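Open house at the Prallano hall: a second opinion

Several members have asked what we thought of the household robot demonstration at Prallano, and since the flyer described it as "a turning point for the home," it seems fair to report back in some detail. The newsletter paid for one ticket and the parking.

First, the practical side. The doors opened at 10 in the morning and the line was already out past the bike racks. Inside there were three things to look at: a floor-cleaning machine from Studel, a talk by the organizers, Stirnemden, and the laundry demonstration, which used a two-armed robot running on software called Sumampouw. Most people had come for the laundry. The coffee was free and there were chairs for perhaps half of us.

The Studel machine can be dealt with quickly. It is a floor cleaner. It went up and down a strip of vinyl and it did a decent job along the wall. Anyone who has seen the one at the train station has seen this one, and the brochure price made the man next to me laugh out loud.

The talk was slicker than it needed to be. We were told the laundry software had been trained on 2562 recorded attempts at handling clothes and towels, and this number was repeated often enough that a few of us started mouthing it along with the speaker. What we were not told, until somebody in the second row asked, was how many of those attempts had gone well. The answer was that "all attempts are valuable for learning." I wrote that down word for word. It may even be true, but it is not an answer to the question, and when she asked again she was offered a leaflet.

I had a question of my own, about what kinds of laundry were in the recordings. Mostly towels, T-shirts and plain cloths, it seems. No fitted sheets. No bras, no tights, nothing with a drawstring. If your household washes only plain cloths, you may be closer to the future than I am.

Then the demonstration. The task was to take things out of a washer, and the load was 5 items. I asked whether they had been through a wash and was told no, they were dry, for safety reasons around the equipment. I would ask readers to think about that for a minute. The whole trouble with unloading a washer is that the stuff is wet. It is heavy, it sticks to the drum, and the sleeves of one thing have tied themselves around the legs of another. A dry cloth out of a clean drum is a job my grandson could do before he could walk properly.

To be fair to the robot, it did get cloth out of the drum. The fingers close slowly, there is a pause while it seems to make up its mind, and then the arm draws back toward the side. It did not rip anything and it did not bang into the door, which stands wide open on these front loaders and is just where you would expect an arm to catch. I had been ready to be rude about the door and I can't be. The people closest to the rope clapped when the first piece came free.

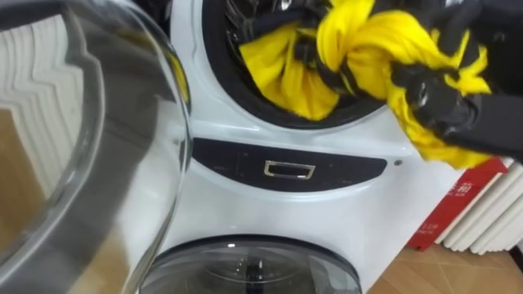
What bothered me more was the pace. By the clock on the wall the first run took 600 seconds, and yes, I sat there and timed it, because the speaker had used the phrase "saves you time" in his introduction. That is ten minutes for 5 dry items. The staff pointed out that you would be off doing something else during those ten minutes, and I accept that, as long as you trust it enough to leave the room. Two members of staff stood within arm's reach of it for the entire run, and one of them kept a hand near the stop button. They did not look to me like people who would have gone off to do something else.

There was a second run after lunch and it was quicker, though I did not get a time for it as I was still in line for a sandwich. A member who saw it tells me one item was left behind in the drum and a staff person reached in and got it while the speaker was talking. I pass that on as hearsay.

Some things I would like to see before anybody talks about turning points again. A wet load, straight after the spin cycle, mixed, with socks in it. A machine the robot has not met before — bring one of ours, we have plenty in the basement. The staff at the back of the room. And a plain number for how often it finishes the job without help, put on the leaflet next to the other number they are so fond of.

I asked at the desk about price and was told it was "too early to discuss." I asked about repairs and got the same reply. I asked whether the software needs an internet connection, which seems to me a reasonable thing to want to know about something with hands that lives in your house. They said they would email me. At the time this issue went out they had not.

Would I tell you to go to the next one? If you have a free morning and like machinery, sure. The arms are interesting to watch up close, the staff are polite even when you pester them, and the hall has good step-free access from the parking lot side. Leave the checkbook at home.

The next open house is planned for September, same hall, again from 10 in the morning. Stirnemden says questions can be sent in ahead of time. If you would like yours added to our list, drop a note in the newsletter box by the mailroom and we will send them all together. The wet load is already on there, underlined.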